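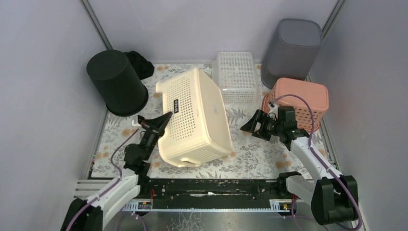
We're after a few patient people to come and help us work out why our baskets keep getting dropped, and I'd love one of them to be you! I look after the handling side of a project called Saltis, which is two robot arms, one table and a lot of household plastic, all at our workshop at Relberg. The job is moving ordinary baskets and bins about, turning them over, standing them back up. The cream basket with all the little holes is the one we've had the most grief with, partly because it's big enough to end up tilted between the arms, and partly because a pointed fingertip and a grid of holes don't always get on. The upside-down ones further back have their own bad habits, but I'll save those for when you get here.

So, what went wrong. In November we ran 1000 basket turns over a long stretch, and 919 of them went fine. Of the rest, 62 were plain drops, the sort where the grip slides and the basket lands back on the table with a clatter. Annoying, no harm done. The remainder were a mixed bag, and 9 of those are the reason for this advert. In those 9 the left arm carried on pulling after the right one had let go, and it should have stopped. It has a limit on how hard it can pull and the limit didn't kick in when it ought to have. Once it dragged a basket clean off the front. The operator was well back and was fine (a bit cross, and so was I) but we stopped all running that afternoon and wrote it up as a safety matter.

Since then we've turned the speed right down, put a second stop button where you can reach it sitting or standing, and changed the rule so that no hands go over the table while the arms have power -- not even for a second, not even to straighten something. We still don't fully know the cause. My own money is on the way the two arms tell each other they've let go. A colleague is convinced it's cable drag. We may both be wrong.

Navigation: Home | Projects | Saltis | Jobs and taking part | Getting here | Contact

What you'd be doing

You'd drive the arms from the operator's seat, one basket turn after another, and say out loud what you notice. Did it feel late? Did one side tug? Then you fill in a short sheet and have another go. It's slow, I won't pretend otherwise, but the people who did the first round got oddly fond of it. There's a proper tea break in the middle of every session and the biscuits are decent.

You don't need any background in robots. We'd really like people who work with their hands -- laundry, kitchens, warehouse picking, gardening, sewing, whatever you like -- as you tend to spot a bad grip before we do. You do need to be 18 or over, able to sit for a fair while with short breaks, and happy to press the stop button without asking anybody first. Please do press it! I would much sooner have twenty needless stops than one late one.

Everyone gets the safety talk before touching anything, including a practice stop with the arms moving at their slowest. Long hair tied back, no lanyards, no dangly sleeves. Closed shoes please.

Pay and hours

Sessions are three hours, mornings or afternoons, and you can sign up for as many or as few as suit you. We pay by the session, travel on top, and you're paid in full even if we have to stop early because of a fault. The money comes through Iglesias, who handle our casual staff, so bring something with your bank details on.

How to put your name down

Use the contact page and put "Jurkach" in the subject line, that's our name for this round of tests and it gets your message to me and not to the front desk. Tell me what you do for work or used to do, which half of the day you prefer, and whether you're left-handed (we're short of left-handers). If you took part in the first round you're welcome back, but you'll need to do the new safety talk like everyone else.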